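November, late, kettle on for the second time

I promised myself I would write this up before bed so that I'd remember it properly, and it's already past eleven, so let's see how far I get. The short version is that the tracker has finally stopped losing its mind over the glass table, or at least it loses it less often, and I'm so pleased I called Ottilie in Vadthorpe to tell her, which she took very kindly for someone who was halfway through dinner.

The long version starts this morning. I sat down with the replay tool and a big mug of tea and went back through the sessions where Trastedell (our tracking code, for whoever inherits this diary) puts the gripper somewhere it can't possibly be. There were 253 clips on the bad list. I had been telling everyone for weeks that the trouble was fast wrist motion, and I said it with such confidence, too! Then I sorted the list by where the camera was looking, which I could have done in the first week, and the tabletop clips floated straight to the top.

You see, the glass is rippled and shiny, and every ripple picks up a bit of light. The tracker looks for small sharp corners it can follow from one moment to the next, and it adores those glints. It grabs dozens of them. But a glint slides along as you move, so the poor thing is trying to work out where it is by watching something that's moving with it. The spoon is the same trouble in miniature, with that polished bowl. Meanwhile the utensil holder is sitting right there with its big raised heart and all its little holes, as steady a landmark as anybody could want, and the code was hardly giving it a vote. 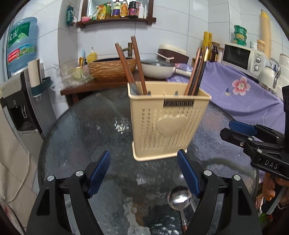
Does the tracker need to be recalibrated whenever the finger pads are changed?

Only the jaw opening does. The camera calibration can stay as it is, but run the open and close routine once and save the new limits before recording.

(I'm pasting those into the diary as I answer them so Divina can lift them for the help page later. Cherry Mae asked that one at lunch and I'm fairly sure Baptiste asked it last month, so into the help page it goes.)

Anyway, the fix. My first try was to throw out anything very bright, and it was awful. It got rid of the glints, yes, and also half the white tiles on the back wall, and I hadn't appreciated how much the tracker leans on the lines between those tiles. Everything drifted off to the left like a shopping cart with a bad wheel. I took that out before lunch and didn't mention it in the commit notes, so I'm confessing it here.

The second try came from Teodoro, who wandered over with a sandwich and asked why I didn't just check whether each point behaved like a real point. If a corner is truly fixed, then once you know how the camera moved you know where the corner should turn up next. A glint turns up somewhere else. We already compute all of that! It was only a matter of doing the check earlier, over a longer stretch, and being stricter about who gets to stay. I also had to stop the planner from asking for a pose before the check had finished, and that took me most of the afternoon and a good deal of muttering.
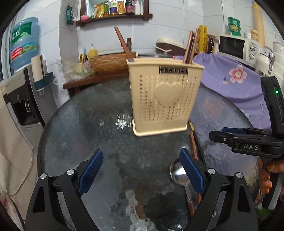 Page last changed: November, 11:52 pm

So then I reran the whole bad list, and I stood over the screen like somebody watching a cake through the oven door. Of the 253 clips, 196 now come out clean. I ran it again to be sure I hadn't fooled myself by reading an old cache (I have form on that) and got the same number. The ones left over are mostly a different sort of problem. When both grippers are in view, the code still sometimes matches the blue pad on one to the blue pad on the other, and then it gets the two arms in a terrible muddle. I have a notion about using the left and right streams together and letting each one say "that's me" before any matching happens, but it's only a notion and it will have to wait.

The chopsticks are also still a nuisance. Leaning out of the holder like that, they give the segmenter long thin shapes that cross and overlap, and it likes to call a bundle one fat stick. Divina thinks we should let it, and have the planner only care about which way the bundle leans. I argued with her for a good twenty minutes and I've been coming around to her side ever since.

Speed is the other thing. The longer check keeps up to 3,000 points alive at once, and the old desktop by the window groans about it. Baptiste wants to try it on the Broteck box tomorrow, if he can find the power supply.

Must remember to send Ottilie the before and after plots, and to give Teodoro back his pen. Tea's gone cold. Off to bed.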